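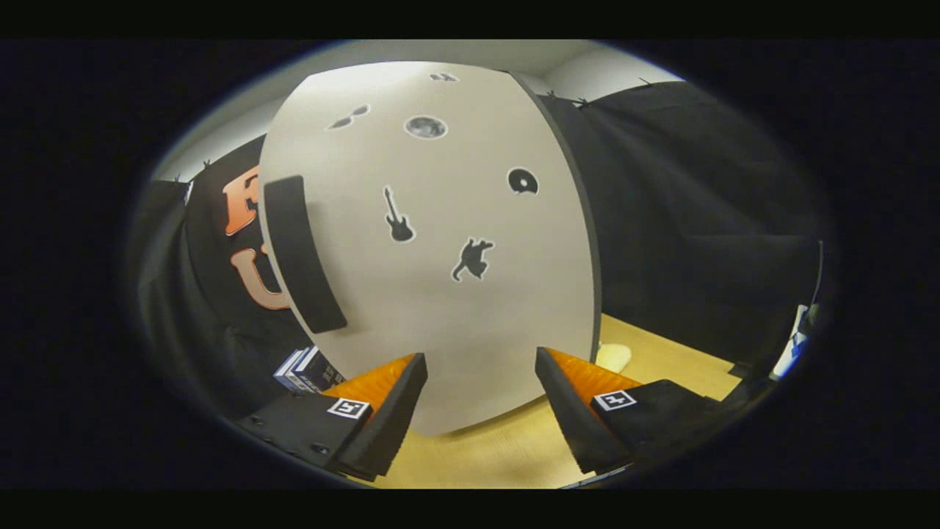
Fig. 1. View from the hand-held gripper, with the curved white panel above the table and a marker on each finger.

Home | Course notes | Labs | Software | Contact
Reading time: 13 min with exercises

Notes 4: From finger markers to a gripper width

Welcome back, everybody, and thank you for the very lively questions after the calibration lecture (I have tried to fold the best of them in here, so if a paragraph seems to wander off, one of you probably asked for it!).

Last time we fitted a lens model to our wide round view. Today we put it to use. Our aim is a single number for every image, the opening between the two fingers, and we want it without wiring a sensor into the hand. Each finger carries a square marker on its black body, so the software only has to find two squares, work out where they sit in front of the camera, and measure the distance between them along the closing direction.

The order of work in the Narby package is this. Detect the marker corners in the raw image. Undistort those corners, and please only the corners; undistorting every pixel first is slow, and it smears the fingers, which live low down in the view where the lens bends things most. Then solve for the pose of each marker, and subtract. Vitalii Lytvynenko's version from last year did it the slow way round and took 15 minutes on a recording that now finishes while the kettle boils.

A word about thresholds. Look at the panel in Fig. 1, with its black guitar and record, each with a thin white outline. Dark shapes on white are just what a square finder likes to chew on, and the big orange letters on the black cloth behind have good strong edges too. Most such candidates fail when the code tries to read a pattern inside them, but they still cost you time. So give the detector a search region covering the lower part of the view, where the fingers are, and keep the identity check switched on as well.

When one marker drops out for a frame or two, fill the gap by straight-line interpolation. If the gap is longer, leave it empty and flag it. I would far sooner have a hole in the curve than a lovely smooth guess that your control policy then learns from.

Exercise 1. Run the detector on the first 1000 frames of the Potine recording and plot the width against time. Mark every missing value.

Exercise 2. Repeat with the search region turned off, and compare running times over 3000 frames.

Exercise 3 (a bit harder). Swap the two marker identities in the settings file. What happens to the sign of the width, and where would you catch it?

Yevhen Sydorenko is in the lab every afternoon in April and is very happy to look at strange plots with you. Bring your settings file along.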